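Evaluating the Skodside Hand-Held Gripper Kit for Desk Tidying Tasks
Final report, Introduction to Robotics project
Joris Groen, Tegan Ngata, Chalerm Thammasiri
Project supervisor: Adjoa Akolgo

1. How we ended up with this project

When the list of project topics came out in January, the three of us had our hearts set on the walking robot, and so did almost everybody else in the course. We got our second choice, a review of the Skodside hand-held gripper kit, and I will admit we were a bit gloomy about it for the first afternoon. Looking back over the semester, we are very happy with how things went. The kit gave us far more to think about than we expected, and we hope some of that comes across in these pages.

Our question was a simple one: can a student team with no earlier experience use the kit to record good demonstrations of everyday tidying, and is it worth the money for a teaching lab like ours? The lab was also considering the Tromivard, so we compared the two wherever we could, although we only had the Tromivard on loan for a short while and our remarks on it should be read with that in mind.

2. The kit

The Skodside comes in one padded case with the gripper, a camera and its mount, a charging cable, and a printed manual. The software is a separate download called Drosiva, and you need an account before it will open. Our order came to 2301 with the education discount, and the quote we received for the Tromivard was 2777, without a case. Siebe Kuipers from the lab workshop helped us with the first calibration, and we would like to thank him here, as the manual skips a step in that chapter and we would probably still be stuck on it.

The first thing we all noticed was the weight. Tegan has the smallest hands of the three of us and found the trigger a stretch after a long session, while Joris hardly noticed it. We wrote to Skodside about a shorter trigger and got a friendly reply saying that one is planned – no date was given.

3. Setting up the task

We spent a good while arguing over which objects to use. Blocks and foam cubes are easy to come by, but we wanted things that a person would really have lying about at home, with awkward shapes and surfaces that a gripper might not like. In the end we settled on a short list that included a mesh pen holder and a wooden paddle hairbrush, and we worked on a plain white tabletop so that the objects would stand out well in the recordings.

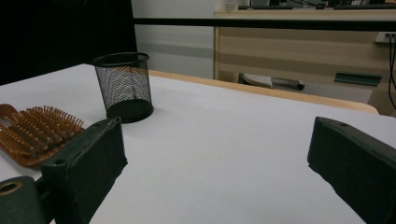

Figure 1. The pen holder and the hairbrush on the white tabletop, seen from the gripper camera between the two fingers.

The pen holder turned out to be a nice teaching object. Its wall is an open metal mesh with a solid rim and base, so you have to decide where you want to take hold of it, and the three of us each had our own opinion. Chalerm always went for the rim. The hairbrush was harder. The head is wide and the bristles face up when it lies on its back, and coming in at a poor angle meant that the fingers pushed it along the table before they closed. We agreed after the first week that everyone would approach it from the handle side, and the recordings became much more alike from then on.

4. Recording and sorting

Our goal was 1000 usable demonstrations, and we reached it with a few evenings to spare. Each one begins with the gripper open and away from the objects and ends when the object has been set down. Drosiva lets you trim and label recordings right after you make them, and this is the part of the package we liked best. It is quick, it remembers your last label, and it warned us when the tracking had been lost. What we liked less was that it saves everything to one folder, and we had to write a small script to split the files by object.

We also tried a set of softer finger pads from Visser, sold as a separate item. They held the brush handle more firmly, but they wore down sooner than we had hoped, and we went back to the original fingers for the final recordings.

5. Would we recommend it?

For a teaching lab, yes, and quite gladly. All of us could make a decent recording within our first hour, the case is sturdy, and the software does not get in your way once the account business is over. The Tromivard felt lighter in the hand and its trigger was kinder to Tegan, but its labeling program crashed on our lab computer more than once, and we would find it hard to argue for the higher price.

If another group picks this up next year, we would suggest agreeing on the approach direction before recording anything, and keeping a shared notebook from the very start – ours begins in week 2, and we missed those early notes when it came to writing section 3. The splitting script and our label list are in the course folder under Joris's name.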